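Monday, February
Aurel Neagu, bench notebook, Kerau arm pair

Counter tidying again. Sneha set the question for the month on the whiteboard: can it do ONE chore start to finish that you'd let it do while you were out of the room. My answer today still no, but closer than January. Notes while I remember them, Dindo wants this before the call with Jodimar.

Chore list as it stands: blocks together, brush the counter, brush and pan put away, don't kill the plant.

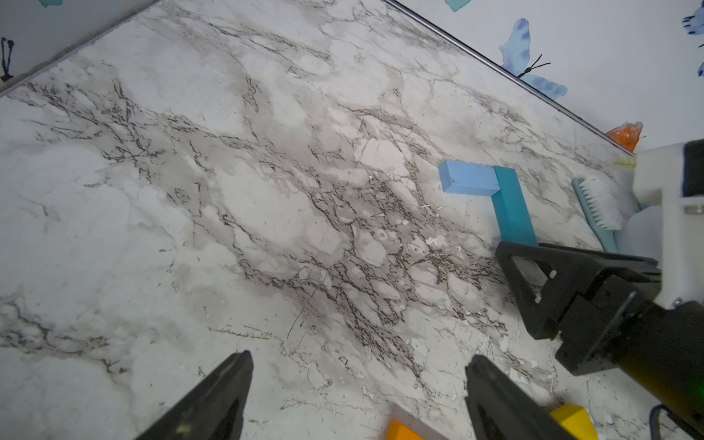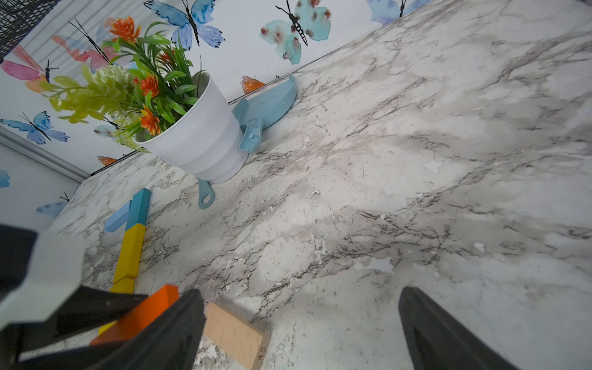
Counter first. The veining is a pain. Block detector is fine on it, bright paint wins every time, but the debris detector Mohit trained wants to call every dark vein a crumb and every pale fleck too. Some of the pale ones are chips in the surface. You can brush a chip all day. A person knows that after one wipe, feels it with a fingertip and moves on. Ours has no such notion, it'll go back and back. Mohit's idea: brush once, look again, anything in the exact same spot gets marked as counter and ignored till next session. Cheap, dumb, I like it. Risk is real stuck food gets marked as counter too. For a kitchen thats a real objection, for a shop bench less so.

Ran the debris detector over the saved set from last week to get a baseline. 1469 detections total, 332 of them real when Sushil went through by hand. So bad. He was very patient. Rest is veins, flecks, glare, and a fair number of butterflies, because the crop ran up past the trim onto the wall. Fix the crop!! Should have been done the first day. Trim strip makes a good line to cut at, dark against white, Sushil says he can fit it in an afternoon.

Grasping. Blocks OK. Crosswise pick on a block is OK as long as the finger comes down square, gets ugly when it lands on top and pins the thing to the counter. Motor current goes up, planner thinks it has a grip, lifts, nothing there. Want a check on finger gap before lift. Have written that down three times in this book now.

Blocks touching each other is the harder case. When they sit end to end or in an L the segmenter merges the teal and the light blue about every time the light is low. Colors too close. Yellow and orange no trouble. Plain wood I expected to lose against the pale stone and it doesn't lose it, no idea why. Ask Sneha.

The brush. This is the thing I'd like to talk about Tuesday or whenever we all sit down. Picking up a brush is easy. Picking it up so the bristles point at the counter and the wrist still has room to sweep is another matter. If it's lying wrong a person just rolls it in the hand without thinking. We need put down, regrasp, or hand over to the other arm. Handover takes 55 seconds with the safe speeds on. I timed it twice because I didn't believe it. My kid could do the whole counter in that.

Also the arms get in each others way. Both want the same bit of counter, the one by the wall blocks the view of the other. Planner solves it by making one wait, so really we own 2 arms and use one. Dindo's note from Friday says the same thing in nicer words.

Dustpan. Not tried seriously. Needs to be held flat and tight to the surface while the other arm sweeps toward it, plus a bit of give in both. Force control on the left is still the old Brarnar firmware and it chatters on hard surfaces. Not going near the stone with it untill that's sorted. Sushil has the update on a stick somewhere.

Plant. Keep-out volume around the pot plus the leaves. Leaves are the trouble: thin, depth camera loses them and the volume comes out as pot plus a sort of lump. I padded it by hand. Padding then covers anything stored next to the pot, so the planner says unreachable and quits. A person would slide the pot over. Obviously. "Move the thing that's in the way, then move it back" isn't in our task graph at all and I think thats the biggest hole for housework generally. Every chore at my place starts with moving something else.

Shop floor vs home, since Jodimar will ask. Their benches have everything in a known spot, same brush, same bin, same light. I think we could do bench sweep for them this year with someone walking past now and then. Home kitchen no. Would not promise it. Mohit disagrees, says with the regrasp working we're 80% there, I say the last bit is the chore.

Nautiyal gripper pads: right one wearing on the face, still usable. Order spares anyway.

To do
- crop at trim line (Sushil)
- same-spot = counter rule (Mohit)
- finger gap check before lift, ME, this week, no excuses
- ask Sneha re plain wood block
- Brarnar firmware, left arm
- write up handover timing for Dindo, both runs
- spare pads
- try slow sweep without the pan, just push everything to the counter edge and see what we think of it

Lights off 7:40, arms parked.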